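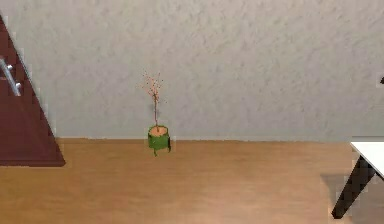 Thursday, March 22, 2018

Slow day on the bench, but a good one. The lime for the Flendidport job arrived before I had my coat off, and I spent most of the morning sieving sand for the next set of test tiles, which I find restful even if my shoulders disagree. The house went up in 1875 and the old plaster in the back hall is still the best work in the building, so whatever we put next to it has to behave.

Batch 15 is the one I like. Two parts sand to one of putty, with a little of the Kullex hair mixed in by hand. I left a tile on the damp shelf and another by the door, and the one by the door has fine cracks at the corners already. My fault, I think, for letting the draft get at it. The shelf tile is lovely and tight. The Mostus additive I'm less fond of - it makes the mix creamy and a pleasure to spread, but it grabs so quickly that I was chasing my own trowel marks before I'd finished a square foot.

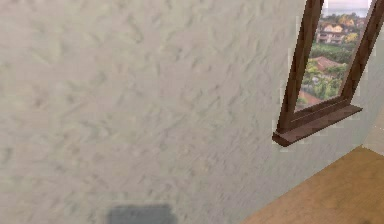
Finish is what I keep going back and forth on. The owners say "old looking" and I take that to mean soft and uneven, with no polish, though everybody means something a bit different by it. I'd be happy with an off-white wall like this one, all small ridges and shallow strokes catching the light unevenly, with a dark brown wood window frame to set it off. A steel float is too slick for that. I tried the old wood float on the back of tile 136 and got much closer, and a damp sponge after it took the sharpness down nicely.

To do: mist the shelf tiles before leaving, and again first thing. Order more hair. Whoever borrowed the small hawk, please put it back on its nail! I'd like the big panel up well before July, so it has time to cure before we show it to anyone. Mixed the last of the putty at four and covered it with wet burlap.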